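Onton Community Forum
Planning and Control > Bimanual manipulation
Thread: Shared-workspace arbitration in the table-setting task (planner release, January)

Posted by: b_thoroddsen
Role: Maintainer, Pimness planner

Members are invited to comment on the proposed change to the arbitration layer in Pimness. At present, the layer treats the region between the two arms as a single lockable volume. One arm holds the lock, and the other waits at a retreat pose until it is released. The method is safe and easy to audit, but it is slow on any task in which both arms must work near the middle of the table.

The proposal replaces the single lock with time-stamped swept volumes. Each arm publishes its intended path for the next planning window, and the second arm may enter the shared region if the two volumes do not meet.

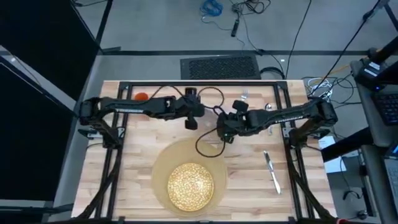
Reading time for this post: 4 minutes

The place setting is a demanding case for this change. The grippers come close together over the placemat, and the cables are not rigid bodies. In the current release the links are modelled as capsules and the cables are left out altogether. The proposal adds an inflated envelope around each wrist to allow for the cable loops. I should be grateful for comments on whether the envelope is the correct approach.

The comparison was run in simulation over 1,000 planned episodes. The single lock caused a wait in 174 of them that exceeded the permitted limit. The swept-volume method reduced this figure to 11. Hardware figures will follow in a separate post.

Baldur Thoroddsen

----------

Posted by: m.dalsgaard
Role: Member, perception working group

I thank the maintainer for the clear statement of the proposal. I support the change in principle, but I cannot support it on the present evidence.

The simulation assumes that the position of every object is known. Transparent glassware is poorly served by our depth pipeline, and a patterned plate with a bright reflection on it can give a broken mask. If the perception module reports the plate late, the planner will publish a swept volume based on an old scene. Under the single lock, this error costs time. Under the new method, it may cost a glass.

I would ask that the arbitration layer refuse concurrent entry whenever the age of the scene estimate exceeds a stated limit.

Malou Dalsgaard

----------

Posted by: grimsdottir_lab
Role: Institutional account

The Grímsdóttir group wishes to record a different view. A limit on the age of the scene estimate belongs in the perception module, where the timestamps are created. Placing it in the arbitration layer would oblige every other user of Pimness to adopt the same limit, including those who work only with rigid, opaque parts.

We also question the inflated envelope. In our own tests it closed off paths that were perfectly usable, and the planner then chose elbow positions that brought the cables nearer to the table.

----------

Posted by: b_thoroddsen
Role: Maintainer, Pimness planner

Both points are noted. The age limit can be made a parameter of the interface, switched off by default and set by each site. I do not agree that it belongs in perception alone, as the planner is the only module that knows how long a path will take to carry out.

On the envelope, I accept that a fixed radius is crude. The draft branch now varies the radius with the wrist angle.

There remains the matter of cloth, which neither reply has raised.
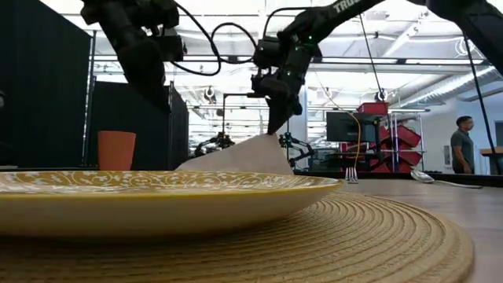 When a napkin is held by its peak, the space it fills is far larger than the gripper, and it changes with every centimetre of lift. The draft attaches a cone to the gripper for as long as the grasp is reported as closed. The cone takes part in the overlap check in the same way as a link. Contact between the cone and the table is permitted, while contact between the cone and the other arm is not.

----------

Posted by: m.dalsgaard
Role: Member, perception working group

The cone is a reasonable first model. It will overstate the steep side of a fold and understate the long one. I would suggest taking the outline from the segmentation mask where one is available, and falling back to the cone where it is not.

I maintain my objection to having the age limit off by default.

----------

Posted by: pritent_tools
Role: Tooling

For those who wish to check the draft against their own logs, the Pritent replay tool can now load swept volumes and draw them over recorded joint states. Logs longer than 2,000 planning steps should be split before loading. The cone is drawn as a wire outline only.

----------

Posted by: b_thoroddsen
Role: Maintainer, Pimness planner

I am content to have the default decided by a vote of the working groups. The poll will close on Friday. Until then the draft branch will keep the limit switched off, and the single lock remains the supported method for work on hardware.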